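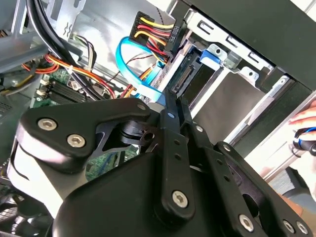 Kumoden Group | Credit Control and Recoveries

Home Procedures Forms Insolvency Contacts

Lodging a proof of debt when a trade customer goes into liquidation

Last updated: October

This procedure covers unsecured and partly secured trade debts owed by Australian companies in liquidation. It applies to all Kumoden selling entities, including Waduvero and Pokadine. Personal bankruptcies are handled under a separate procedure, as are voluntary administrations up to the point where the company moves into liquidation.

It is written for credit officers. It isn't legal advice, and any disputed claim goes to Legal before a response is sent to the liquidator.

Before you start

Confirm the appointment. Search the customer's ACN on the published notices website and save the notice to the account file. Record:

- the full company name and ACN, exactly as published
- the type of winding up (court ordered or voluntary)
- the name of the liquidator and firm, and the address for claims
- the date of appointment and, where different, the date the winding up is taken to have begun

Check the ACN against the credit application. Customers often trade through one company and sign the application in the name of another. If the ACN on the invoices doesn't match the company in liquidation, stop and refer the account to Legal. A claim lodged against the wrong entity can be rejected without regard to its merits.

Place the account on stop in Esteban. Use status code LIQ and not the general hold code, which still permits standing orders to be released from the warehouse. Turn off automatic reminders and statement runs. Correspondence about the debt goes to the liquidator from this point and the directors are no longer to be contacted for payment, except under a personal guarantee that Legal has reviewed.

Step 1. Fix the amount at the relevant date

A proof of debt is calculated as at the relevant date, which in most cases is the day the winding up is taken to have begun. Where the liquidation follows a voluntary administration, the relevant date will generally go back to the start of the administration. If the notice is unclear, ask the liquidator's office to confirm the date in writing.

Run the aged ledger in Esteban with the relevant date as the cut-off. Don't use the current balance. The two figures will differ wherever there have been later credits, receipts or interest charges.

Work through the ledger in this order:

- Remove invoices for goods delivered after the relevant date. Supplies ordered by the liquidator are an expense of the winding up and are invoiced separately.
- Reverse interest accrued after the relevant date. Contractual interest up to that date may be included if the signed terms provide for it.
- Apply any unallocated cash received on or before the relevant date.
- Apply credit notes for goods returned or short-supplied on or before the relevant date, including those not yet raised.
- Leave GST in the invoice amounts. The claim is for the GST-inclusive price. Finance will deal with any bad debt adjustment.

Credit notes cause more queries than any other item. On one Pokadine account a credit of $1,184 had been approved by the branch but not entered, and the claim had to be withdrawn and lodged again. Ask the branch for a written statement of pending credits before you finalise the figure.

Step 2. Test for set-off

Where there have been mutual dealings between the customer and the Kumoden entity, the sums due each way are set off and only the balance is provable. Typical cases are rebates owed to the customer, co-operative advertising allowances, and accounts where the customer is also a supplier.

The dealings must be between the same parties. An amount Waduvero owes the customer is not set off against an amount the customer owes Pokadine. Prepare one calculation per selling entity and lodge one proof per selling entity, even where the customer has a single consolidated statement.

Set-off may be unavailable where we had notice that the company was insolvent at the time credit was given or received. If the account file has any correspondence about inability to pay, dishonoured payments or a proposed arrangement, refer the set-off calculation to Legal with copies.

Step 3. Deal with security first

Check whether the selling entity holds a registered security interest. Search the Personal Property Securities Register by the customer's ACN as grantor. Our standard terms contain a retention of title clause, but the clause is of little use against a liquidator unless the interest was registered correctly and within time.

If there is a valid registration:

- Notify the liquidator in writing on the same day, attaching the verification statement and the signed terms.
- Request access to identify stock. Serial numbers or batch labels should be matched to unpaid invoices. Do not remove anything without the liquidator's written consent.
- Hold off lodging a proof for the full debt. A secured creditor who proves for the whole amount as unsecured may be taken to have surrendered the security.

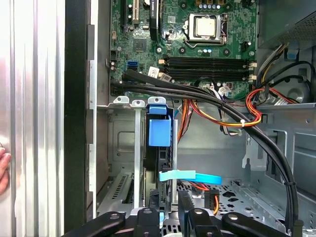
Desktop tower with the side open, showing the motherboard and processor.

The usual course is to realise the security and prove for the shortfall. The alternative is to estimate the value of the security and prove for the balance after deducting that estimate. Use the estimate only where Legal has approved the valuation in writing, as the liquidator has rights in respect of the secured property at the estimated value.

If there is no registration, or it was made under the wrong identifier, the debt is treated as unsecured. Note the defect in Esteban so that the terms team can review other accounts set up by the same branch.

Step 4. Complete the form

Use the proof of debt form sent by the liquidator where one has been supplied. Otherwise use Form 535 (general form) from the Forms menu. Employee claims have their own form and are not handled by this department.

Creditor name: the full legal name and ACN or ABN of the selling entity. "Kumoden Group" is not a legal entity and must not appear here.

Debtor company: the name and ACN as published.

Amount: the figure from steps 1 to 3, in Australian dollars. Foreign currency invoices are converted at the rate applying on the relevant date unless the contract fixes another method. Attach the source of the rate.

Particulars of the debt: one line for each invoice, with date, consideration and amount. Under consideration write what was supplied, for example "goods sold and delivered". "As per statement" is not sufficient. For long accounts, write "see attached schedule" and attach the Esteban ledger export, reconciled to the total.

Securities held: list any registration, guarantee or bill. Write "nil" if there are none. Do not leave the field blank.

Signature: the form is signed by an authorised signatory of the selling entity. Tick the paragraph that matches the signatory's capacity. Credit officers may prepare the form but may not sign it unless they appear in the delegations register.

Step 5. Assemble the supporting documents

Attach legible copies of:

- the signed credit application and terms of trade
- each unpaid invoice
- proof of delivery for each invoice
- the ledger export as at the relevant date
- the set-off calculation, if any
- the guarantee and any PPSR verification statement

Large accounts can produce over 200 pages. Combine them into one PDF in invoice date order, with the form at the front and the schedule behind it. Name the file with the selling entity, the customer's ACN and the letters POD. Where a proof of delivery is missing, request it from the carrier at once and lodge without it if the closing date is near, stating in the covering email which item will follow.

Step 6. Lodge

Send the proof to the address given in the notice, by the method the notice allows. Most firms accept email and some require a creditor portal. Keep the transmission record, and obtain an acknowledgement from the liquidator's office.

There are two separate deadlines. To vote at a meeting or on a proposal without a meeting, particulars of the debt must reach the liquidator by the time set for that vote. To share in a dividend, a formal proof must be lodged by the closing date in the notice of intention to declare it. A proof admitted for voting is not necessarily admitted for dividend, and the liquidator may ask for further evidence at the second stage.

Diarise both dates in Esteban. A late proof may still rank in later distributions but will not disturb a dividend already paid.

Step 7. Respond to queries and rejections

The liquidator may admit the claim in full, admit it in part, reject it, or call for more evidence. Requests for evidence are answered within 4 business days.

A notice of rejection or part rejection states the grounds and the time for appealing to the court. That time is short. Scan the notice to Legal on the day it arrives, with the envelope or email header showing the date of receipt. Do not telephone the liquidator's office to argue the point, and do not lodge an amended proof in reply until Legal has advised, as this may not stop time running.

Payments received before the liquidation

Liquidators review payments made to creditors in the period leading up to the winding up. A demand to repay an alleged unfair preference is handled by Legal. Preserve the whole account file when one is received, including emails and call notes. If an amount is later repaid, the underlying debt may be provable to that extent, and a new or amended proof is prepared from step 1.

Closing the file

Post each dividend to the LIQ account and not to individual invoices. Send the dividend advice to Finance so that any GST previously adjusted can be reviewed. The file stays open until the company is deregistered or the liquidator confirms that there will be no further distribution. Write-off of the balance follows the normal delegation limits and does not affect the proof.

Related pages: PPSR registrations | Personal guarantees | Voluntary administration | Write-offs

Contact Credit Control and Recoveries | Copyright Kumoden Group | Back to top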